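Robots and Rules: How Work Areas Are Kept Safe

This page is part of the Vovell science pages for readers aged nine to twelve. Words that may be new are explained where they first appear. There is a short word list at the end.

What a safety rule is

A safety rule tells people how to do a job so that no one gets hurt. You know many already. Walk near the pool. Hold scissors with the blades closed in your hand. Look both ways before you cross.

Machines have safety rules too. Some are for the people who use the machine. Others are for the people who build it. A rule for builders might say how hard a machine is allowed to push, or how quickly it must stop when the stop button is pressed.

When many people in many countries agree on a set of rules and write them down, the result is called a standard. Standards exist for bike helmets, electric plugs, toys and ladders. They also exist for robots. A standard can run to hundreds of pages, and most of it is written for engineers. The main ideas are simple enough to explain here.

Idea one: find the hazards first

A hazard is anything that could cause harm. Before a robot is switched on for a new job, a person walks around the work area and writes down every hazard. This is called a risk assessment.

For a robot arm, the list usually includes these:

Being hit by the arm as it swings.
Being pinched between two parts of the arm, or between the gripper and the table.
Tripping over a cable.
Being hit by something the gripper drops.

Next to each hazard, the person writes two things: how bad the harm could be, and how likely it is. A small object dropped from a low height might bruise a toe. A large, fast arm could break a bone. The worst and most likely hazards are dealt with first.

At the Lotcombe workshop, the risk assessment for a two-arm table is 4 pages long. Fathima Uddin, the safety engineer there, fills it in again whenever the job changes. Swapping a soft object for a sharp one counts as a change. So does moving the table.

Idea two: fix the hazard in the right order

There are several ways to deal with a hazard, and safety engineers try them in a fixed order.

First, remove the hazard. If a cable can be run along the wall, no one can trip over it.

Second, put something between the person and the hazard. A fence is one kind of guard. A light beam across a doorway is another. When a person breaks the beam, the robot stops.

Third, warn people. Signs, floor tape and flashing lights belong in this group.

Fourth, give people training and protective gear, such as safety glasses.

Warnings come late in the order for a good reason. A fence works even when you are tired or thinking about lunch. A sign works only if you read it.

Idea three: know how far the arm can reach

Every robot arm has a reach. Imagine holding your own arm out straight and turning in a circle. Everything your fingers could touch is inside your reach. The space a robot arm could move through is called its maximum space, and that space is measured with the gripper attached and with an object in the gripper. A long object makes the space bigger.

When two arms share a table, there is a second problem. The arms can reach each other. The part of the table that both arms can get to is called the shared zone. A common rule is that only one arm may enter the shared zone at a time, unless the program has been checked for both arms moving together. The computer keeps track of where each arm is and makes one wait. 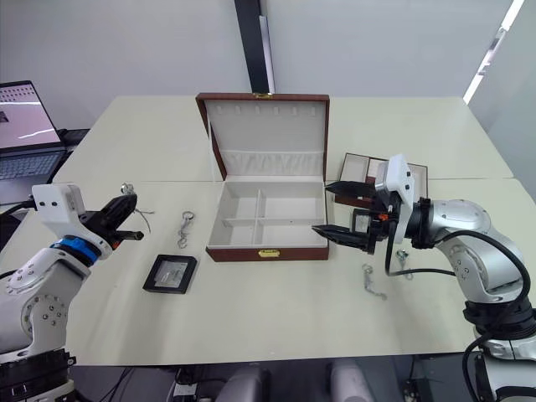

Two robot arms at a jewelry-packing table. The open box stands between the two grippers.

Packing small things is a useful job for learning about shared zones. The box has to be somewhere both arms can get to, and the things that go in it can be placed on either side. A silver keychain on the left can be given to the left arm, and one on the right to the right arm. Each arm then spends less time crossing in front of the other.

Small objects bring their own rules. A chain can catch on a gripper finger and be dragged along. A clear cover can crack if the gripper squeezes too hard. For this reason the grip force is set for each object before the work begins, starting low. It is raised in small steps until the object is held firmly, and then it is left alone.

Idea four: slow down near people

Speed matters a great deal. A slow arm gives you time to step back, and it takes less distance to stop.

Most robot arms have a special slow setting for teaching. It is used when a person has to be close to the arm, for example to show it a new movement. In this setting the person usually holds a control with a three-position switch. Pressed halfway, the switch lets the arm move. Let go, and the arm stops. Squeeze it all the way, and the arm stops as well. The second part surprises many people. It is there because a frightened person may let go or may grip tightly, and the arm has to stop in both cases.

Idea five: a stop button that always works

A robot work area must have an emergency stop. The button is red, usually on a yellow background, and shaped so that you can hit it with the flat of your hand. Anyone may press it. You do not need permission, and you should not get in trouble for pressing it when you were worried.

After an emergency stop, the robot must not start again by itself when the button is released. A person has to look at the work area, fix whatever was wrong, and then start the robot with a separate control.

Stop buttons are tested. At Lotcombe they are tested at the start of every shift, and the result goes in a notebook with the time and the tester's initials. Jerome Pangilinan has kept the notebook for the past year. It has 22 lines on each page, and a missing line means the robots stay off until the test has been done.

Idea six: keep the area tidy

Good practice is a name for habits that are sensible even when no rule demands them. These are from the Lotcombe list:

Keep only the objects needed for the job on the table.
Put objects back in their starting places before each run.
Check that cables on the arm have enough slack to bend, but not so much that they catch.
Tie back long hair. Take off scarves and dangling bracelets.
Tell the other people in the room before you start the robot, and wait for them to answer.
Write down anything odd, even if it seemed to fix itself.

The last habit is the one people skip most often. A gripper that sticks once may have a loose screw. If it is written down, someone can check it before it sticks again.

Who checks the rules?

The company that builds a robot checks it before it is sold. The people who set it up check the whole work area, including the table, the fence and the objects. After that, the area is inspected again at regular times. At Lotcombe, each arm is inspected after every 2,000 hours of running. The inspector looks at the joints, the cables, the gripper and the stop button.

Rules change as well. When robots started working closer to people, the old rules did not cover everything, and new parts had to be written.

Try it yourself

You will need a sheet of paper, a pencil, a ruler and a partner.

Sit across a table from your partner. Each of you keeps one elbow on the table, in one place, and slides your hand as far as it will go in every direction. Mark the edge of your reach with small pieces of tape. Find the shared zone, where both of you can reach. Measure how wide it is.

Now put a small box in the shared zone and pack it together, one object at a time, without talking. Then write a rule that stops your hands from bumping, and try again using the rule. Did it take more time or less?

Word list

Emergency stop: a button that stops a machine quickly.
Gripper: the part of a robot arm that holds things.
Guard: something that keeps people away from a hazard.
Hazard: anything that could cause harm.
Maximum space: all the space a robot arm, its gripper and its load could move through.
Risk assessment: a written list of hazards, with how bad and how likely each one is.
Shared zone: on this page, the area that two arms can both reach.
Standard: a set of rules that many people have agreed on and written down.

Next page: How a robot measures force - and why an egg is hard to hold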